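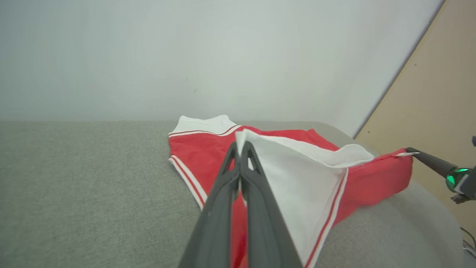 Otakar Vlček

Noviembre, cuaderno del proyecto Bimlow, 16:40

Seguimos con el doblado de ropa a dos brazos. Prenda de hoy: el pantalón corto rojo con ribete blanco. Lo elegimos por el contraste, pero el interior blanco confunde al segmentador. Cuando la tela se vuelve y asoma el forro, la máscara se parte en dos y el punto de agarre calculado se va al borde del pliegue.

Llevamos 287 episodios grabados con esta prenda, de un total de 1.567 en el conjunto. Juraj Hrubý revisó anoche los primeros 100 y descartó los que tenían la cámara de muñeca desenfocada. Falta pasar el resto a la carpeta común.

Cosas vistas esta tarde:

El agarre por la esquina, junto a la etiqueta, es el que mejor resultado nos da. Si el segundo brazo coge más adentro, la tela queda abolsada y hay que soltar y repetir.

La pinza que sujeta el centro aprieta demasiado. Bajé la fuerza un escalón y el pliegue se marca menos — pero resbala si el otro brazo tira rápido. Probar con la velocidad a la mitad antes de tocar nada más.

La superficie gris tapizada frena bastante la tela. Para la demostración de clase nos dejan una mesa lisa, así que hay que grabar también allí o el modelo no va a generalizar.

El episodio 414 está mal etiquetado: pone «camiseta». Juraj, corrígelo cuando puedas, no tengo permiso de escritura.

Pendiente: recalibrar la muñeca izquierda y pedir a Imadon las almohadillas de repuesto. Mañana empiezo con la cintura hacia abajo.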